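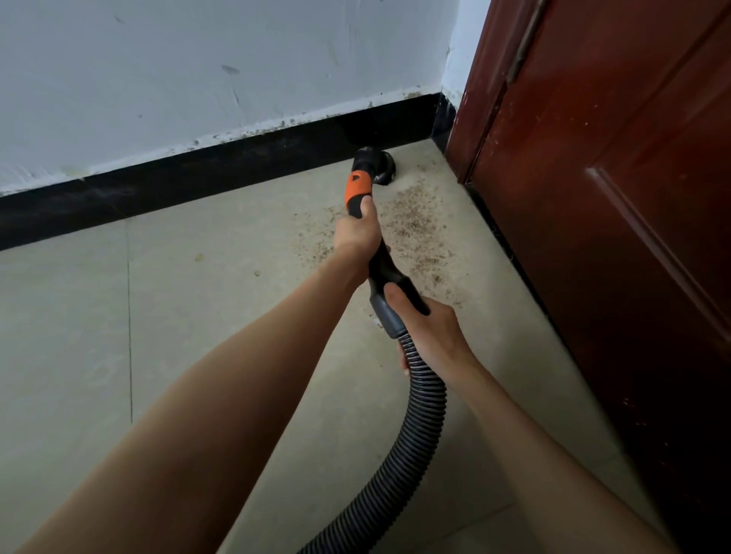
Okay, equipment thread, as promised to the three of you who asked. We clean short-stay units and a couple of small offices, and I've spent all of January trying to work out whether a floor robot belongs in this year's budget. Long one, get a coffee.

Corners first, seeing as that's where my mind goes. Every robot vac I've trialled does a lovely job of the middle of a tiled floor and then leaves a tidy little triangle of grit where the baseboard meets the door frame. A round brush on a wand gets in there. A round robot doesn't, and I don't care how many side whiskers it has.

So the budget question was never robot or no robot. It's how many minutes of a clean the robot takes off us, and whether we can spend those minutes on edges, door sills and scuffs. Those are what guests complain about!

Went through the quotes again on Thursday with Katia Pace, who does my books and has no feelings about vacuums whatsoever (very useful quality).

Quote one is the Plolto. Nice mapping, quiet, happy on tile, and the dock is the size of a bar fridge. Try finding a spot for that in a unit with one cupboard. The service plan is extra and the rep got vague when I asked what's in it.

Quote two, the Fontana. Cheaper, no dock, you carry it between jobs and charge it in the van. Filters are $30 a pop though, and with the amount of grit we pick up by entryways I'd be going through them like biscuits.

Katia made me do a consumables line for each one – filters, brushes, bags, a spare battery – and over two years the gap between them pretty much closed up. Do this before you fall in love with anything. I'd already picked a colour.

Things I now ask every supplier: can I swap the brush myself, do you stock parts here or ship them in, what happens to my maps if I stop paying for the app, and can I have it for a proper trial in an actual unit with actual dirt. Not your showroom carpet, mate.

The trial at Hillholm (our biggest office, all tile) saved us about 2 hours over the week. Good, but less than the brochure reckoned, partly because somebody still has to lift the chairs and go round the walls by hand afterwards.

Where we've landed: one Fontana, Hillholm only, and we look at it again at the end of the financial year. I've set aside $800 for hand gear on top of that. New wands, hoses, a stack of the small round brushes. The hose is always the first thing to go on ours, right at the cuff.

Someone's bound to ask about the Plosus with the little arm that's meant to do edges. I've asked for a demo. They've sent me a video, which is a different thing. If they turn up with a real one I'll take it straight to a grubby corner behind a door and report back.

Replies open if you've run one of these on tile. Keen to hear about battery life in particular, and about stairs, if anyone's been brave.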